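Sillville Paths and Open Ground Forum
Board: Surfaces, verges and drainage

Thread: Crumbling edge on the Grarkora field path — patch, trim or leave?
Posted by vergeline, 27 Dec 2021
11 replies · 442 views · 3 shares

vergeline
I walk the path across the Grarkora field most mornings and have started keeping notes on it. Two matters for this board. The first is the edge of the asphalt, which is losing material on both sides. The second is the rough slope below the trees, which the draft maintenance plan lists as "amenity grass, regular cut." I don't think that label fits the ground. The grass is uneven and on the long side in places, and it gets shorter and smoother higher up, toward the shrubs. There is also a faint paler strip running up the middle of the slope. My guess is foot traffic, but I have not gone over it with a tape or a probe. 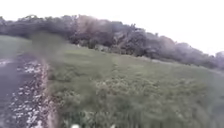 Questions for the board

1. Is there any case for a regular cut on the whole slope, or only on the upper part?
2. Would you treat the paler strip as a desire line and mow it as one?
3. What is the least expensive repair for an asphalt edge with no curb and no edging strip?

Reply from camber_and_crown
On 3, you need to know what is under the edge before anyone can price it. Dig a small hole on each side, down to the bottom of the base. If the base stops flush with the asphalt, the edge has nothing holding it up and will keep breaking whatever you put on top. Base should run past the surface by six inches at minimum. On many older paths it doesn't.

Reply from tallgrass_2532
On 1, no. Cut the upper part as it is and put the rest on one late cut per year, with the cuttings removed. October works on our ground at Tritville. If you leave the cuttings where they fall you feed the coarse grasses and have more tufts the following year.

Reply from camber_and_crown
One cut a year is fine for the slope. I would not extend it to the path edge. Long grass next to an unsupported edge holds water against it and hides the drop. Keep a mown strip of three feet on each side.

Reply from tallgrass_2532
Three feet is more than you need. One mower width is enough for sight and for people stepping aside. As for water, grass is not what keeps a path edge wet. A verge that sits higher than the surface does that, cut or uncut.

Reply from vergeline
The verge on the right does rise from the path, going away from Sillville. It is a gentle rise toward the trees. The left side is open field. If water is the cause I would expect the right edge to be worse, and going by the gravel it is: the loose band is broader on that side. The left has a ragged margin of small gray and tan stones that widens as you come back toward this end.

Reply from binder_course
A broader band of loose stone does not prove a worse edge. Some of that may be old shoulder material that was spread there when the path was built. Brush a section clean and look at the asphalt itself. If the broken face is sharp and dark it is recent. If it is rounded and gray it has been that way for years and you can put it lower on the list.

Reply from vergeline
Fair point. I will brush off a yard on each side. For anyone who doesn't know the stretch, it starts wide, runs slightly right and then curves off toward the foot of the trees. The center is still smooth. There are a few small pale stones lying on the right half of the surface, and I'd like those swept whatever is decided about the edge. A path in this condition does not need resurfacing, in my opinion, and the quote we had from Ionescu assumes that it does: 215 feet, full width, new surface course.

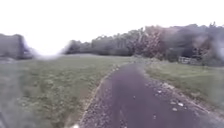

binder_course
Resurfacing full width would be the wrong job. A thin overlay on an unsupported edge breaks at the same line as the old one, usually within a few winters. Ask Ionescu to price edge reconstruction separately: saw cut back to sound material, excavate, extend the base, compact, then a narrow strip of hot mix with a sealed joint. The shoulder goes in last, crushed stone with fines, finished just below the surface so that water can leave.

camber_and_crown
Agreed, except for the saw cut. On a narrow path you lose too much width chasing sound material. I would leave the asphalt alone, build the shoulder up properly and accept a slightly irregular edge. It's a footpath.

binder_course
That only works if the base extends past the edge, and we are back to the hole you asked for in the first reply.

tallgrass_2532
Whichever you choose, keep the spoil off the field side. Stone in rough grass finds the mower blades.

vergeline
Noted. Trial holes first, one on each side, then a revised quote with the edge work as its own line. I'll propose the single late cut for the lower slope and leave the strip width open — one mower pass or three feet — until the holes are dug. Nobody has answered question 2.

tallgrass_2532
Leave it unmown for a season. If people are using it, it will stay short enough to follow. If it fades, it was a change in the grass and you have saved a line in the plan.

Share this thread · 3 shares
Contact the moderators · Copyright Sillville Paths and Open Ground Forum · Back to top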